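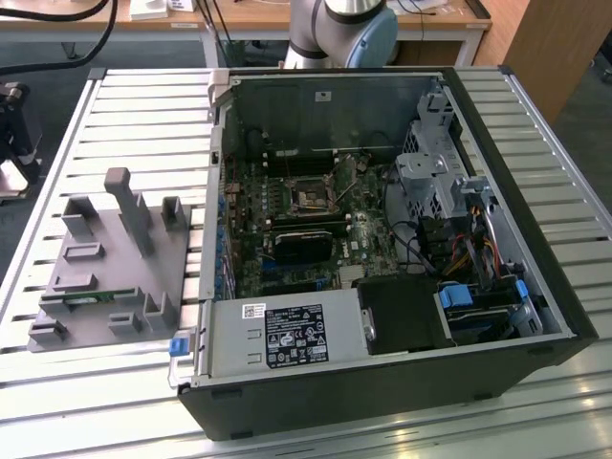 ## Can a robot take apart my old computer yet?

Sort of! Getting into an open desktop tower is the job I get asked about most, and my answer changes every few months. Memory sticks and cards are the easy end (still not that easy). A card sits in a known slot, and if you give the arm a tray with a holder for each part, it has somewhere definite to put things down. Cables are where I'd still bet on a person. They flop, they hide the thing you're reaching for, and no two towers have them bundled the same way.

## Why blue latches? You go on about them.

I do, sorry. A colored release tab is a gift to a camera. Blue against a dark case is about as good as it gets, and I wish every maker did it on every part.

## How many tries does it take to get decent at this?

At Grestham we logged 1,469 tries at pulling one kind of memory stick, and 495 of those were in October alone. Kylie Paewai kept the log and she's strict: if a human hand touched anything, it went down as a miss.

## OK, but what about my dishes?

Not for me, not yet. Ayane Onishi is more hopeful than I am and we argue about it a lot. Plates going into a rack, fine, I can see that. A sink with a greasy roasting tin on top of wine glasses? I'd want to be standing right there.

## And laundry?

Folding towels is slow but it's coming along. Fitted sheets, no. (I can't fold those either.)

## Will this put repair folks out of work?

I don't see it at the shops I know. What they want handed off is the boring stretch, the same four screws on 64 identical machines from an office clear-out. Working out why one of them won't boot is still a person with a coffee.

## Should I buy a home robot now?

If it vacuums, sure, go for it! If the ad shows it cooking dinner, wait, and ask the seller how often someone had to step in.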